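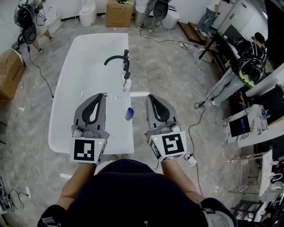

How often should you check the finger pads on a handheld gripper? Every morning before the first run, and again any time somebody drops one, even if it landed on something soft.

Okay, so that's slide one, leave it up for a bit. I'm Orestis Andreadis, I look after the handheld pairs at Stameck, and I got asked to talk about upkeep because I complained about it at lunch. My own fault!

Start at the fingers. They're black, curved, they taper toward the tip, and everybody looks at the tip first. Look at the base. On our pairs the wear starts down where the pad meets the finger, and you feel it with a thumbnail long before you can see it. (Pass the old pad around. I want it back, Papadakis still has my last one.)

Then the marker on the front of each cube – the black-and-white square. Wipe it with a dry cloth. Please, no spray. We had a cleaner at Zolia that left a shine on the print, and we lost nine recordings to glare before anybody thought to tilt the thing toward a window. Left and right have different patterns, so if you ever reprint them, do one, stick it on, then do the other. I swapped them once on a Wednesday and spent the whole evening blaming the software.

Screws. You've got small ones where the gray frame meets the white housing, and they creep. I go over them after every 5 hours of use with the short driver. Snug is fine, you're going into plastic, so stop when it stops. While you're down there, give the strap a tug too.

The little green light on top – glance at it before you pick the pair up. On ours, green on both sides means go. Green on one side means you go back to the charger and start over, sorry.

(Next slide, the log sheet.)

I write down four things: pads, markers, screws, light. Initials at the end. It used to be a whole page and people just stopped filling it in, me included. We swap pads at 400 grasps on the Harnari pairs, sooner if the thumbnail test says so, and I'd love to hear if your number is different, because ours came from one bad month in February and a lot of arguing.

Bathrooms, quickly. Keep pads off glossy tubs when you set the pair down, lay it on a folded towel. And walk your cables before you start, power strips included. I've tripped on mine enough for everybody in this room.

Questions now, or grab me at the coffee table. Spare pads are in the blue pouch, take two.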